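Dec 16, 2018

# Review: Lidau Cell Planner, as used for a three-arm sorting bench

We used Lidau for one purchasing round, from first layout to signed order. The review covers the planner only. The arms were bought separately and I have no complaint about them that belongs here.

## What it is

Lidau is a desktop program for laying out small robot cells and costing them. You place arms, tables, pedestals, trays and grippers in a room, run the motion, and the program keeps a parts list next to the layout. Each part carries a price, a lead time and a power figure. Change the layout and the list changes with it. It is sold by Wilbridge on a yearly license, per seat, and the import tool for outside models is an add-on.

Our job was a bench where one arm sorts small parts into a divided tray, with two more arms on pedestals reserved for a second phase. The budget had to cover phase one in full and show phase two as an option.

## Setup

Installation took less than an hour. The license server took most of a day, as it wanted a fixed port that our network people had closed. Wilbridge support answered by email the next morning with the right port number. The manual has the wrong one.

Part models come from a library. The library is good on arms, fair on grippers and poor on furniture. There is one table type in three sizes. Jinlong Cao drew our own table and tray and imported them through the add-on. Units defaulted to inches on import even though the project was metric, so the first tray came in large enough to park on. Check the unit box every time; the program does not remember it.

## Costing

The costing sheet is the reason to buy this program. A few points from use:

- Every part has a separate line for mounting hardware. We had left base plates and fasteners out of our own spreadsheet completely.
- Cable runs are measured along the floor and up the pedestal, not straight through the air. Our longest run came out 40 percent over what we had penciled in.
- Spares can be set as a ratio. We set gripper fingers at two sets per arm.
- Phases work. Parts tagged for phase two stay in the layout but drop out of the phase one total.

The sheet exports to a plain spreadsheet file with 57 columns. Most of them are empty and there is no way to choose which ones go out. Eino Valtonen in purchasing wrote a short script to strip it down to the nine he uses. Tax is applied before discount, which is wrong for our supplier, Oksanen, and has to be corrected by hand after each export.

Labor is the weak part. Lidau assumes one installer at a flat day rate and has no line for training or for the downtime of whatever bench the new one replaces. We carried both in a separate sheet.

## Simulation

Reach checking is quick and I trust it. We ran 200 pick cycles on the sorting layout before placing the order, with small parts put down behind the tray and to either side of it. The run told us the arm should sit at the far side of the table with the tray in front, and that the longer version of the arm was not needed for phase one. That single change paid for the license.
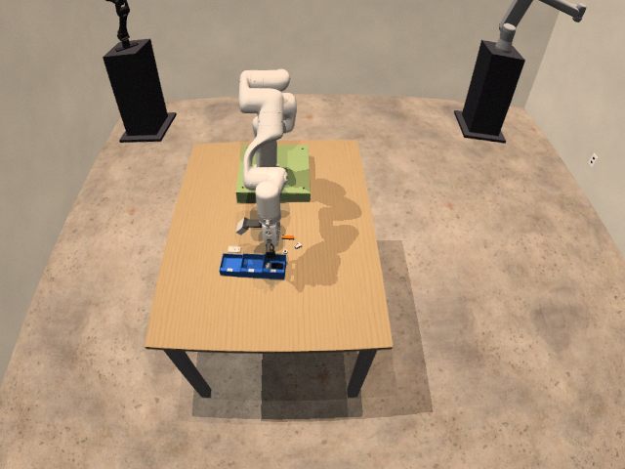
Cycle time is less reliable. The program assumes the gripper closes instantly unless you type in a delay, and the field for it is under Tool, Advanced, Timing. Until we found it, every throughput figure was too high. I would not put a Lidau cycle time in a purchase request without adding the delay first and a margin after that.

Contact with small, flat parts is also rough. They sometimes slide when the fingers touch them in a way I would not expect on bare wood. For planning this matters little. For choosing a finger shape it matters a lot, and we asked for sample fingers before ordering.

## Compared with Lasik

We tried Lasik for two weeks in October. It has a better furniture library and a cleaner export, and its seat price is lower. It has no phases, so an option has to be kept as a second project and edited twice. It also prices arms from a fixed table that we could not update. For a single arm with no plans beyond it, Lasik would do.

## Rating

Costing: good. Reach: good. Cycle time: usable with care. Import: poor until the unit default is fixed. Support: prompt.

We have renewed one seat and let the second lapse. The import add-on stays on the renewed seat, as phase two needs a new pedestal drawing and Cao has already started it.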